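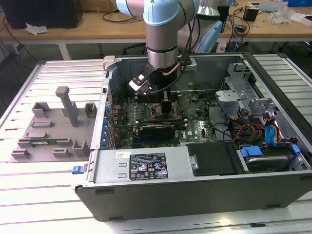

I'd been meaning to talk to Wolfram Harms about his guest book for ages, and we finally managed it on 11 November 2025, over a pot of tea and far too many lamingtons at his kitchen table in Kirkport. (He baked. I ate. I regret nothing.)

If you've ever had dinner at Wolfram's you'll know the book I mean. It's a fat green thing with a cracked spine, and it gets handed to you at the door when you leave, whether you stayed a week or only dropped in to return a casserole dish. The family has moved 12 times, and the book has come along on every single one.

"It never goes with the movers," he told me. "The couch can go with the movers. The book goes in my backpack, with the passports and the kettle."

The kettle! I had to stop him there, as a fellow carrier of kettles. We agreed that the first cuppa in an empty house is the only part of moving day worth having, and that mugs should never, ever be packed in the same box as the good glasses.

The book started in Magesa, in a flat on the top floor with no lift. Wolfram and his wife knew nobody, so they asked the neighbours up for soup, and one of them brought the book as a present. "I thought it was a bit posh for us," he said. "A guest book, for a flat with four chairs! But she stood there holding the pen, so we had to let her write in it."

She wrote that the soup needed salt. It's still my favourite entry.

After Magesa came Dosley, which he describes as "lovely people, dreadful wind", and then a run of places so short that some of them only get a page or two. I asked if that made him sad, flipping through and seeing a whole town squeezed into a couple of lines. He took a while over that one and buttered a scone he didn't eat.

"Dosley got 66 pages," he said. "But there was a place where we stayed two winters and I'd been working nights, and hardly anyone came. I used to skip that part. Now my daughter reads it out loud. She remembers those visitors better than the ones from Dosley."

The kids had mixed feelings about the whole business growing up, apparently. His son went through a stage of signing as a different sea captain every time he came home from school, which used up a fair bit of paper. His daughter pressed flowers in it, and the pages near the geraniums have gone brown and stuck together. Wolfram won't try to separate them. I would have had a butter knife in there years ago!

We got onto whether a book like this makes leaving easier or harder, and that's where it turned into a proper debate, with one of his old Dosley neighbours on speakerphone in the middle of the table, propped against the jam.

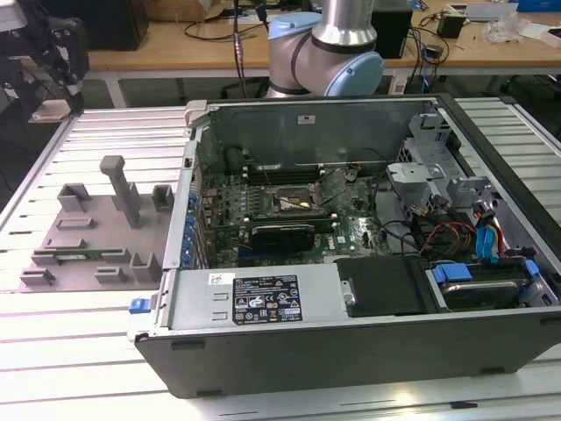
Chi-keung Hsieh reckoned it made things harder for the people left behind, who have to sign the last page at the farewell and then never see it again. He'd asked for a photocopy of his street's pages and was still waiting for it. Wolfram went quite pink and said he'd lost the address. Chi-keung said he hadn't moved in all that time, so that was no excuse, and then they both got the giggles and I couldn't get a sensible word out of either of them.

When we'd hung up, I asked Wolfram what he'd tell a family packing up for the first time.

"Invite people before the boxes are unpacked," he said. "We waited in Dosley until the curtains were up, and that took us until July. Silly. People will sit on a box if there's cake."

He's promised to do the photocopies this month. He also made me sign on my way out, of course, and I stood in the hallway for ages with the pen, trying to come up with something better than the soup lady. In the end I wrote that the lamingtons were excellent and that I'd like the recipe, please. He's emailed it since, minus the oven temperature, so I've written back to ask.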